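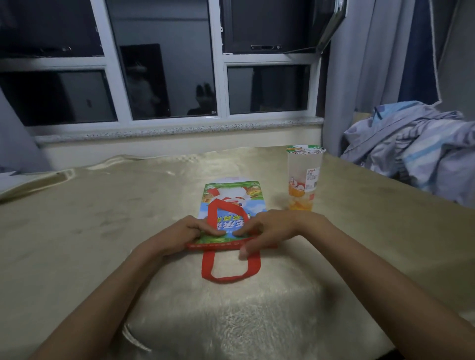
Fig. 1. Carrier bag with red handles, folded flat on a gold cloth.

The Second Life of a Shopping Bag
Project report, Design and Everyday Life, Flusau

Why we picked this

Our group started out wanting to do packaging in general, which was far too big. Then we got talking about the bag drawer. Every one of us grew up in a home with a drawer, a hook or a cupboard stuffed with bags, and every family had its own rules about which ones could leave the house again. We got so caught up comparing rules that we missed the start of the next class, and by then we knew what the project was!

Our question was simple: after a bag has carried its first load home, what do people do with it, and how do they decide?

What we did

We talked to people in 15 households, all within walking distance of the Galli market hall. Each interview took place in the kitchen or hallway, wherever the bags were stored. We asked people to take us through their collection and tell us what they would use each bag for. Afterward they kept a bag diary for nine days, writing down every time a bag went out, came back, was given away or was thrown out.

We also spent a Friday afternoon outside the Girnum bakery asking shoppers one question each: where did the bag you are carrying come from? We stopped when we had 50 answers. It rained for most of it, and people were still happy to chat – bags are a wonderful subject for talking to strangers.

What we found

The biggest surprise was how strongly people rank their bags. Plain thin ones are for trash, muddy shoes and wet swimsuits. Sturdy ones go back to the store. Then there is a top level, usually the gift bags, which get folded along their old creases and kept flat. Several people called these "the good ones" without any prompting from us. A good one could sit untouched for months until a birthday came along.

Handles matter more than we expected. In our notes, a torn handle was the most common reason for moving a bag down a level, ahead of stains and split corners. One diary has a lovely entry about a bag being mended with a shoelace and sent back out to carry library books.

Printing matters too, in a way that is harder to pin down. Some people would not give a present in a bag with a store's name on it. Others saw no problem at all, and a couple thought a well-known name made the present look better. In six of the households, two people living together disagreed about this in front of us, with real feeling on both sides.

We had planned to sort bags by material, but hardly anyone talked about material. They talked about size, strength, looks and who it came from. We changed our categories halfway through, and the second set fits the interviews much better.

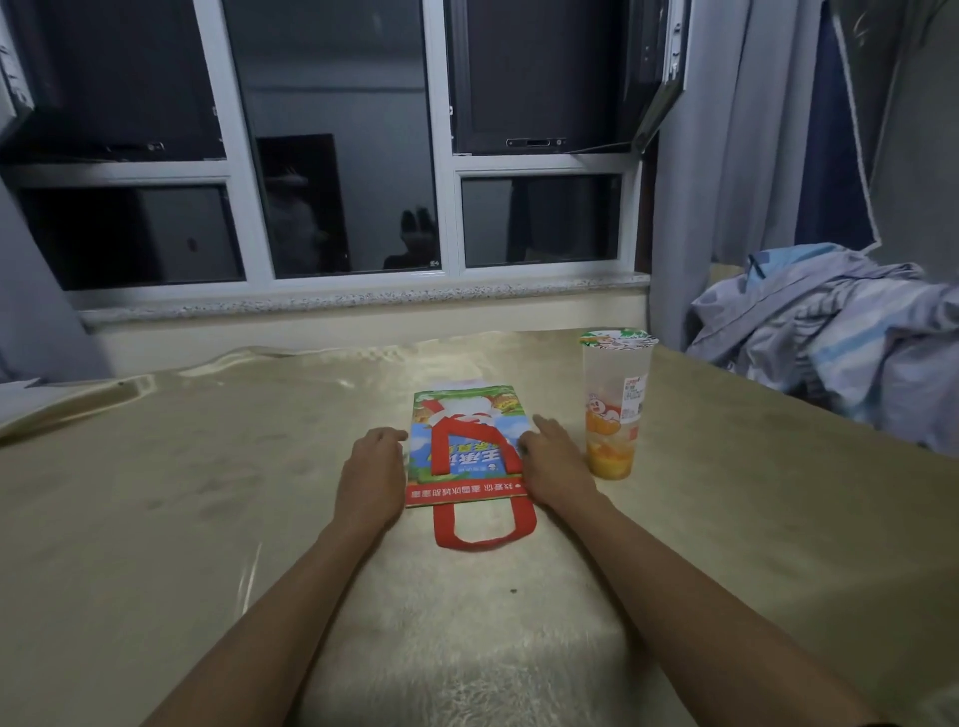
Pui-shan Fu read our draft and wrote back that we were treating gift bags as if they stopped moving once they were put away. In her family the same bags go back and forth between two sisters for years, and she thought we should have asked who each one would be going to next. We think she is right. Our diary form had a column for "given away" and no space for a name.

What we would change

A longer diary, first of all. Nine days caught the grocery trips nicely but very few birthdays. We would run it again in December, add the missing column, and include the people who store bags at work. Someone at the Drusunance office told us they have a whole filing drawer of them, and we would love to see it.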